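Handine Sandwich Cell – Home and Shared Workshop Build
Set-up Guide, Section 7: Placing the Carousel and Teaching the Pick Positions

Revised 2020-03-09. Replaces the February draft.

Before you start this section you should have the arm bolted down, the gripper mounted, and the wrist camera streaming to the Stivus control program. If the gripper opens and closes from the Stivus panel but the camera window is blank, go back to Section 6 and check the cable.

You will need:

The arm and gripper, powered and homed
The ingredient carousel (round platform, base and divider)
One plain dinner plate with a low rim
Play food for teaching: two slices of bread, one slice of cheese, at least two pieces of other shapes
Painter's tape and a soft pencil
A 3 mm hex key
A clean, dry cloth

CAUTION: Keep one hand near the stop button whenever the arm is enabled. In a shared workshop, tell the people at the next bench before you enable it.

CAUTION: Use play food only. The gripper pads and the carousel are not food safe, and crumbs will get into the carousel bearing.

7.1 Placing the carousel

1. Wipe the tabletop and let it dry. The carousel base has rubber feet that slide on dust.

2. Set the base on the table so that the arm can reach the far side of the platform with its elbow still bent. If the elbow locks straight, move the base closer.

3. Turn the platform by hand through one full turn. It should move without rubbing. If it rubs on one side, loosen the center screw a quarter turn with the hex key and try again.

4. Press the divider onto the platform. The hub goes over the center pin. Push down at the hub, not at the outer rods. The rods on the Intarasuk printed version are thin and will snap if you lean on them.

5. Mark the position of the base with four short pieces of tape. Write the date on one of them. If the base gets bumped later you can put it back without teaching everything again.

NOTE: The divider sets where the pieces go. It does not hold them. A flat piece such as a slice of bread may sit across the rim of the platform, and the program can still pick it as long as you teach it in that position and load it the same way each time.

7.2 Placing the plate

1. Put the plate beside the carousel with clear table between the two. The gripper needs room to come down on the plate without its housing touching the platform.

2. Draw a light pencil line around the plate.

3. Lay one slice of bread in the middle of the plate and the cheese on top. This is the reference stack. Small errors in angle are fine. The cheese can sit a little off the bread, but it should not touch the plate.

4. Load the second slice of bread and the other pieces into separate compartments of the carousel.

5. In Stivus, open Positions and choose New Set. Name the set after the table, for example Drerkside Bench 14, so that other users know which bench it belongs to.

7.3 Teaching a pick

1. Set the speed slider to its lowest mark.

2. Jog the arm until the gripper is over the back of the carousel. Stay above the tallest piece.

3. Open the gripper. Check from the side, at table height, that both fingers clear the divider rods.

4. Lower the gripper in small steps toward the piece. Stop when the fingertips are level with the middle of it.

5. Close the gripper and press Save Grip. Then raise the arm straight up and press Save Lift.

6. Lower, open, and raise again. The piece should be back in its compartment. If it landed on a rod, delete the position and teach it again.

7. Repeat for each compartment you plan to use. 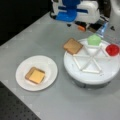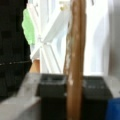
Figure 7-1. Bench view with the reference stack on the plate (first picture) and wrist camera view (second picture).

7.4 Checking the wrist camera

The wrist camera is small and its picture is soft. The program uses it for coarse checks only, so do not spend time trying to get sharp detail out of it.

1. Open the camera window and leave it open while you jog. Part of the view is normally taken up by the gripper or arm. This is expected on all builds.

2. Look for strong light. A window behind the work will wash out much of the picture, and pale pieces are hard to separate from a white background. Pull a blind, or turn the whole set-up a quarter turn on the bench.

3. Press Hold Exposure once the light is steady. If you leave exposure on automatic, the picture will pump up and down as the arm turns toward the window and away from it.

4. Jog slowly across the bench and watch for anything upright that comes between the camera and the work. Sticks, stands and cable posts will confuse the check even when the arm clears them. Move them if you can. If you cannot, add a keep-out box in Stivus that covers the object plus a hand's width on every side.

5. Save one still from each taught position. They are useful later when a pick that used to work starts to miss – compare the old still with a new one before you change any numbers.

7.5 Dry run

1. Put all the pieces back where you taught them.

2. Choose Run Once with the speed slider still at its lowest mark.

3. Watch the first lift of each piece. Press stop if a rod bends or the platform starts to turn under load.

4. When the run finishes with no stops, raise the speed by one mark and run it again. We do not recommend going past the middle mark on a home bench.

The log file will show 224 lines for a full run with no errors. A shorter log means a step was skipped. The last line tells you which position was reached.

7.6 Common problems

The piece drops on the way to the plate. The grip is too low or too near a corner. Teach the pick again with the fingertips at mid height.

The platform turns when the gripper closes. One finger is touching before the other. Shift the gripper a little toward the side that touches last and save again.

The top slice lands crooked. Check the plate against the pencil line first. If the plate is in place, teach the drop position again – the pick is usually fine.

Stivus reports Object Not Found but the piece is there. The light has changed since you held the exposure. Release it, wait for the picture to settle, and hold it again.

The arm stops with a Reach error. The carousel base has moved outward. Line it up with the tape marks.

When all positions run cleanly, export the set to a memory stick and go on to Section 8, Stacking Order and Timing.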